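Association Lorkska – jeux vidéo et rétrogaming
Compte rendu de la réunion mensuelle du 4 avril 2026

Présidence de séance : Uriel Garrido
Ouverture à 18 h 30. Le compte rendu précédent est adopté sans modification.

1. Tournoi de juin

Le tournoi se tiendra dans la salle Cimberg, comme l'an dernier. La mairie a confirmé le créneau, installation comprise la veille au soir. Le tableau est limité à 80 inscrits. Les inscriptions ouvriront d'abord aux adhérents, puis au public une semaine plus tard. Le jeu principal sera Dromeck, en version console uniquement. La question de la version portable a été reposée : les temps de chargement ne sont pas les mêmes et deux personnages n'y figurent pas encore. Elle est donc écartée pour la compétition, mais un poste libre sera prévu à l'entrée.

Règlement : matchs en deux manches gagnantes, trois à partir des demi-finales. Les manettes personnelles sont admises si elles sont filaires. Les manettes à fonction turbo restent interdites. Uriel Garrido met le texte au propre et l'envoie avant la prochaine réunion.

2. Achats

Le budget matériel de l'année est fixé à 2000 euros. Discussion sur l'édition limitée de Dromeck, vendue 109 euros avec la bande originale et un livret. Plusieurs membres trouvent le prix trop élevé pour un contenu en jeu identique à celui de l'édition simple. Vote : un seul exemplaire sera acheté, comme premier lot du tournoi. Adopté, deux abstentions.

Le remplacement de deux écrans est reporté. Le modèle proposé a trop de latence en mode jeu, il faut un autre devis. 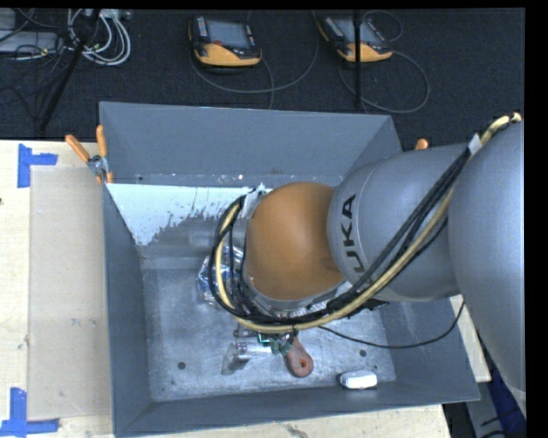

3. Ludothèque

Le catalogue compte désormais plus de 207 titres. Les boîtes sans notice seront signalées dans le fichier. Trois prêts n'ont pas été rendus depuis l'hiver, un rappel sera envoyé. La durée de prêt reste de trois semaines, renouvelable une fois si le jeu n'est pas réservé.

4. Site et forum

Le passage du forum sous Lu est presque terminé. Il manque les pièces jointes des anciens sujets et les avatars. Les mots de passe devront être changés à la première connexion. La section petites annonces rouvrira ensuite, réservée aux adhérents à jour de cotisation.

5. Questions diverses

Demande d'une soirée consacrée aux jeux de course : accord de principe, date à trouver après le tournoi.
La clé du placard du fond est à refaire en double.
Rappel : pas de boissons ouvertes près des consoles.

Séance levée à 20 h 15. Prochaine réunion au même endroit, la date sera communiquée sur le forum.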